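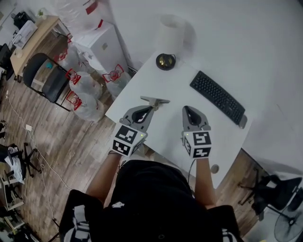
The Narkholm Office of External Relations is publishing this thread to set out its position on the recall of its ambassador from Cetura and on the steps that will follow. 1/12

The ambassador left Cetura on the morning of Wed 1 July for consultations. The embassy remains open. Its chargé d'affaires has full authority to act for Narkholm until further notice. 2/12

The recall follows the decision by the government of Cetura to close the Jalali Strait to foreign commercial shipping for an unlimited period. Narkholm was given 2 hours' notice of that decision. The transit agreement between the two countries requires 30 days. 3/12

Correction to the post above: the agreement requires written notice "in good time" and does not name a number of days. The figure appeared in an earlier draft of the agreement and was not part of the signed text. 4/12

The Jalali Strait is an international passage. Narkholm does not accept that any one coastal state may close it by decree. This has been the view of successive governments and was restated in the joint communiqué of last December, which Cetura also signed. 5/12

On Monday the foreign ministry of Cetura described the presence of Narkholm patrol vessels near the island of Ova as "a rehearsal for war." We reject that description. The vessels are on fisheries duty, carry their usual crews and have stayed outside the 12-mile limit at all times. 6/12

Commercial operators have informed this office that 794 seafarers are aboard ships now waiting at the eastern entrance. Their welfare is our first concern. Narkholm has asked that supply boats be allowed to reach them without inspection delays. A reply has not yet been received. 7/12

Narkholm citizens in Cetura are advised to register with the embassy if they have not already done so. There is no instruction to leave the country. Commercial flights are operating. Citizens should avoid the port district and the road to the Ova ferry, where demonstrations have taken place - some of them at short notice. 8/12

The consular section has extended its opening hours and will see up to 300 callers a day. Appointments are needed for passport renewals only. Emergency travel documents are issued at the counter, and the usual fee has been suspended. 9/12

Several posts circulating on this platform claim that Narkholm has frozen the accounts of Ceturan nationals. No such measure has been taken or proposed. Student visas for the coming academic year, 500 of which have been granted to applicants from Cetura, remain valid. 10/12

Narkholm has requested a meeting of the Strait Commission at the earliest date. Our delegation is ready to attend at any location acceptable to both sides, including Ova. We have also proposed that the hotline between the two coast guards - silent since the spring - be put back into service before the meeting takes place. 11/12

Further statements will be issued from this account and on the website of the Office. Press inquiries should be sent to the duty desk in writing. Replies to this thread are not monitored, and citizens who need assistance should telephone the embassy directly. 12/12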